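Kit bi-bras Fundier : vos retours après quelques semaines ?

Forum > Bras et manipulateurs > Kits complets

tilleul_42
Reçu le mien mardi, monté dans la foulée, et je suis déjà mordu !
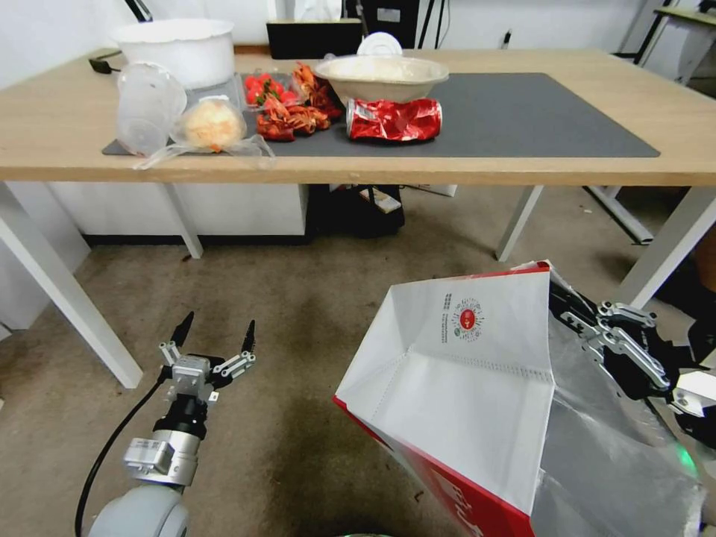

Est-ce qu'il faut savoir programmer pour démarrer ? Pour les premiers essais, pas du tout : on enregistre un geste en téléopération, on le rejoue, et on ne touche au code que si on veut enchaîner plusieurs tâches.

Je travaille en ce moment sur le rangement de courses et de restes de repas : attraper un sac en papier par le bord, le tenir ouvert, y mettre des choses avec l'autre pince. Tomates cerises en barquette, petit pain sous plastique, canette écrasée, écrevisses... tout ce qui glisse, se froisse ou roule. C'est un régal à régler (et une source de jurons, aussi).

grenaille
Joli ! Tu as payé combien au final ? Le site de Fundier n'affiche que « sur devis ».

tilleul_42
3209 euros port compris, avec les deux pinces parallèles. Le support de caméra était en option, je l'ai pris chez Fotetti.

Matvii Dmytriv
J'ai le même kit depuis avril et je suis moins emballé que toi. La mécanique est superbe, rien à dire, mais le logiciel Memon livré avec plante dès qu'on dépasse 512 points par trajectoire. Le support m'a répondu au bout de 8 jours pour me conseiller de redémarrer.

tilleul_42
Ah, pas eu ce souci, mes trajectoires sont courtes. Tu es sur quelle version ?

Matvii Dmytriv
La dernière. Je découpe tout en morceaux, ça passe, mais à ce prix c'est pénible.

papi_servo
Pour moi le vrai concurrent c'est Hundico. Même charge utile, des doigts plus larges, et la doc est en français. Avec des bouts aussi fins que ceux de Fundier, un sac en papier un peu lourd finit par pivoter.

grenaille
Pas d'accord, j'ai eu le Hundico au boulot : avec les doigts larges, impossible de pincer un bord de sac sans s'y reprendre. Les bouts pointus, c'est justement ce que j'aime ici.

papi_servo
Ça dépend du sac. Le kraft nu, oui. Un sac isotherme avec la doublure argentée, c'est plus raide et ça pardonne davantage.

tilleul_42
Je confirme pour la doublure ! J'arrive à environ 30 essais par heure avec ce genre de sac. Prochain défi : les écrevisses une par une, sans casser les pinces (les leurs, hein). Je posterai mes réglages d'effort ce week-end.

Matvii Dmytriv
Poste aussi ton fichier de config Memon, je veux bien comparer avec le mien.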